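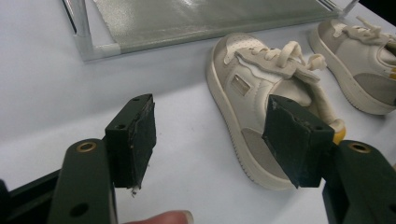
Why do shoes have laces?

Look at your feet. Are you wearing shoes with laces, with straps, or with nothing to close them at all? People have asked themselves for thousands of years how to keep a shoe on a foot, and the string is one of the oldest answers.

In a cave in Armenia, scientists found a leather shoe which is more than 5,000 years old. It was made from one piece of cow skin, and it was closed at the front with a leather lace. It was filled with grass. Maybe the grass kept the foot warm, or maybe it helped the shoe to keep its shape. We do not know this for sure.

What does a lace do?

Your foot is not the same shape as the foot of your friend. It can be wide or narrow, high or flat. When you pull the lace, the two sides of the shoe come closer together, and the shoe fits your own foot.

The little hard end of a lace has a name too. It is called an aglet. Without it the threads come apart, and then it is very difficult to push the lace through the hole.

Why does the knot come open?

When you run, your foot hits the ground again and again. Each hit shakes the knot and makes it a little looser. At the same time the loose ends swing and pull. For a long time nothing seems to happen — and then the whole bow opens in a few seconds!

Try it yourself

Tie one shoe with a bow as usual. On the other shoe, make the first half of the knot in the opposite direction, but make the bow in the same way as before. Now jump 30 times. Does one bow lie across the shoe, and the other point to your toes? The bow which points to the toes is usually the weak one, and grandmothers call it a "granny knot".

Write down which bow stayed closed longer.

Text: Ilse Reinholz

48 shares
3 comments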